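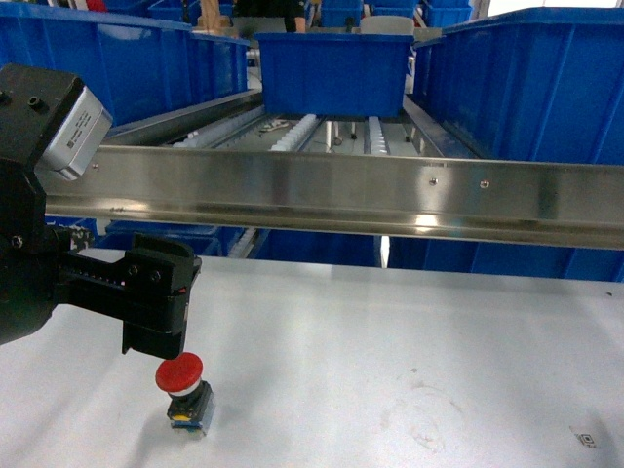
A red emergency stop button on a white tabletop, with a black gripper above it.

Dalummont's long wait for a settled defence

September 11, 2025

When Dalummont appointed their new head coach in January, the club's board set out a modest aim: to remain in the division and to stop conceding goals from set pieces. The first was achieved with two matches to spare. The second has proved a good deal harder, and it will shape the club's autumn.

The figures for the spring make uncomfortable reading. Of the goals Dalummont allowed after the winter break, nine came from corners or free-kicks, and most of those were scored at the far post. Opponents had plainly noticed. Fimik, who are not known for their height, won at Dalummont's ground by sending every corner to the same spot until one of them went in.

The coaching staff responded over the summer by abandoning the zonal system that had been in place for three seasons. Players now mark opponents directly, with one defender left free on the edge of the six-yard box. It is an old-fashioned arrangement and places a heavy burden on concentration, but it has the merit of being clear. Each player knows before the ball is struck whom he is expected to follow.

Early results have been mixed. Against Isard the new approach held firm through a long second half in which the visitors forced corner after corner. Dalummont won 2-0 and were seldom troubled in the air. A fortnight later, at home to Fernandes, the same back four lost their men twice in the opening half-hour and the match was beyond recovery by the interval.

Supporters who travelled to both fixtures may have wondered whether they had watched the same team. The difference lay largely in midfield. Isard were pressed high up the pitch and their crosses came from hurried positions, whereas Fernandes were given time to choose. A defence that is asked to deal with unhurried deliveries will make mistakes under any system - and Dalummont's central pair, for all their experience, are not quick to turn.

There is also the matter of the goalkeeper. The present first choice is approaching 100 appearances for the club and remains an excellent shot-stopper, but he has never been comfortable leaving his line. Under the zonal system this mattered less. With markers now drawn towards the penalty spot, the space directly in front of him is his to command, and he has been slow to claim it.

The club declined to add to its defence before the transfer window closed, preferring to invest in a wide player and to promote from the academy. That decision was defensible on financial grounds. It does mean that any improvement must come from the training ground, where set pieces are now rehearsed on two mornings each week.

Fimik are the next visitors. They have kept the same corner-taker and, on the evidence of their opening matches, the same routine at the far post.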